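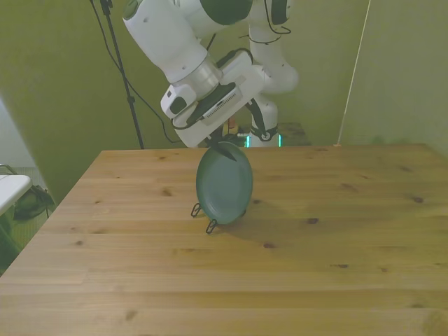 # Why does a plate break when you drop it?

Many plates are made of clay. Wet clay is soft, so you can press it into almost any shape. When it has dried, it goes into a very hot oven called a kiln.

A kiln can get hotter than 1,000 degrees Celsius. Your oven at home doesn't get anywhere near that! The heat changes the clay for good — it goes hard and won't turn back into mud, even in water.

Hard things aren't always tough. A rubber ball squashes when it hits the floor, then springs back. Fired clay can hardly bend at all. If it lands with a bump, a tiny crack can start and race right across it.

**Word to know:** *brittle* means hard but easy to snap.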